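OK, a work thread, because I've been boring my family with this since Thursday and they've asked me to find another audience.

I work in the teardown room at Drilmont. Old office towers and workstations come in, we open them up, test what's worth testing, and send the rest for metals. We did 1156 machines in September, which is a lot of side panels!

My favorite change this year is that the arm on bench 5 now does graphics cards. Sabine Nolte and I still open the case and deal with the cables and screws (every maker hides them somewhere different, and I kind of love that). Then the tower goes under the arm. 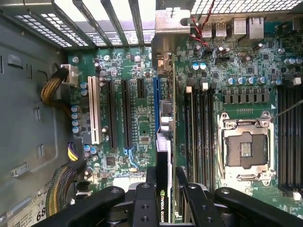 Bench 5 with its fingers on a Quadro. Memory slots empty, processor socket empty.

I used to pull cards all shift. Reach in, find the latch, wiggle, lift, try not to skin a knuckle on the bracket. By mid-afternoon my thumbs were done. Now I go home and can still open a jar :)

What I didn't expect is how much more I'd learn. Neelam Rana runs the test bench and she's been teaching me to read fault codes in the hours I used to spend yanking. I've passed 409 cards for resale so far. Me! I came here from a bakery.

It isn't perfect. Stiff latches still beat it, and it stops and waits for one of us. We had 19 stops in one shift last week, and Sabine started keeping a tally on the whiteboard with little angry faces.

The part I'd tell other shops about: they asked us before they set it up. Bernd Meinecke sat with us for two shifts and wrote down what hurt. Card pulling won by a mile. Nobody wanted to give up the testing, so the testing stayed ours.

Pay question, since two people have messaged me already: yes, the test work is a grade up, and yes, we had to push for it. Push for it!

Next up is memory sticks. Sabine says she'll miss those. I will not.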